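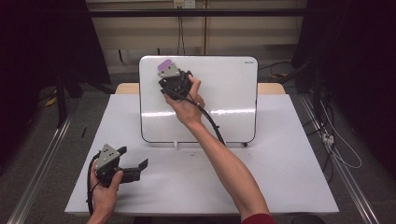 Whiteboard propped upright on the table

From: Fatima Nwankwo
To: Tolthorpe walkers list
Date: 26th October
Subject: Re: Autumn walk, which way round?

On the autumn walk, Nwachukwu wrote:
> Are we still doing the long loop by the mill? I looked at the
> August notes and they say 3430 yards to the first gate, but my
> old map has the path going straight through the orchard, and
> that would be a lot shorter. Also is anyone driving? My knee is
> better but I don't want to do the hill twice. And can somebody
> please tell me what shoes, I wore the wrong ones last time and
> heard about it for a week.

Hi all,

Yes to the long loop! I know the orchard way looks tempting on the map (I tried it in the spring, all pleased with myself) but the path there has been closed since they put the new fence in, and you end up walking back along the road with trucks going past. So the mill it is. The 3430 yards is right, by the way, I got it from the parish leaflet and then grumbled the whole way because it felt like double.

Going clockwise gets the hill done first, and then it's pretty much flat until the pub. If you'd like to skip the hill altogether, I can take two people in my car and drop you at the top by the water tank, and you can wait for us on the bench. Nwachukwu, one of those seats is yours if you want it. Shout if you'd like the other!

If you're coming by bus, it's the 143, and you want the stop after the church, the one with the blue shelter. Don't get off at the church itself like I did, there's no sidewalk on that side and the hedge is all brambles.

Shoes: boots, please, or anything with a proper tread. The bit below the mill holds water for days after rain and I came home last time with mud up to my knees and one sock I never did get clean. Sticks are a good idea on the way down too.

Lunch is bring your own, but I'm making the ginger cake again, the one with the marmalade in it. Two of you asked me for the recipe and I keep forgetting, sorry! It's my aunt's and she measures everything in teacups, so I need to sit down and work out what that means in a normal kitchen. I'll send it to the list when I have.

Dogs are fine as long as they're on a lead through the sheep field. The farmer was very nice about it last year and I'd like to keep him that way.

Let me know by reply if you're coming, and whether you want the car or the bus.

Fatima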